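Car notebook, November

Picked up the Onau this morning, the wagon with the bigger engine, and I've put 180 miles on it already so I want to get this down while it's fresh. Ramesh Pal drove it first and left me a note on the seat that just said "springs!!" with two exclamation marks. He's right. On the expansion joints past Lodhi it bangs like a shopping cart, and that's in the soft setting. The firm one I tried for a mile and switched off.

Tire pressures were way too high when I checked them cold. Dropped all four to the number on the door sticker and it calmed down a lot, so ignore anything I said on the phone before lunch.

Engine is lovely, no complaints. Pulls from nothing, makes a proper noise, and the gearbox has stopped doing that dithering thing the old one did when you rolled up to a light. Seats good. Wipers still park halfway up the glass, same as the last one we had in (I thought we'd agreed that was a faulty car? apparently they're all like it).

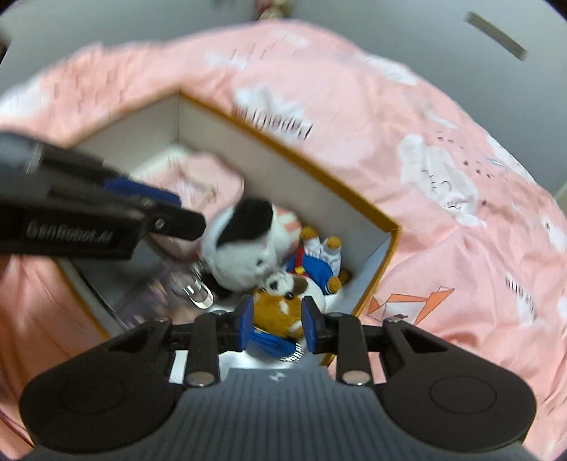
Is the sport pack worth the money?
Skip it unless you really want the bigger brakes, which you can order separately for less.

I went through the order sheet over coffee and the options are a mess. The pack bundles the brakes with the loud exhaust and a set of wheels one size up, and I'm pretty sure the wheels are half the reason it rides so badly. You can't have the pack with the small wheels, I tried every combination. Adaptive lights are extra too! On a car at this price! The mats alone come to nearly $1,000 if you tick the leather-edged ones, and the plain rubber ones in my own car have lasted through everything.

Fuel: brimmed it at the Griltis station on the way out and will brim it again at the same pump tomorrow. The trip computer is cheerful but I don't trust it, it was way off on the last one.

Stopped in at Witell on the way back to put it on their scales. Left to right it's fine, the front carries more than I'd like, and the back feels light over a crest with nobody in it. Want to run it again with a full load before I write that down as a fault. The odometer was showing 782 when I parked, so it's barely run in and the dampers may loosen up a bit. Ramesh thinks they won't. 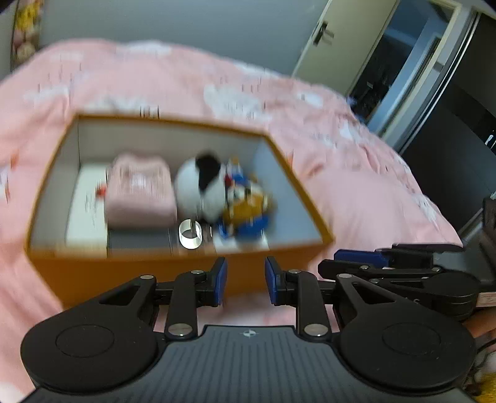
Pink bedding and an open box.

Still to do: night drive for the headlights, child seat in the back (the anchor covers are stiff, bring a flat screwdriver), and the parking camera in the rain. Also find out who moved the torque wrench. Car goes back in 2 weeks, so Ramesh, if you want it for the hill route, say so before I fill up the calendar.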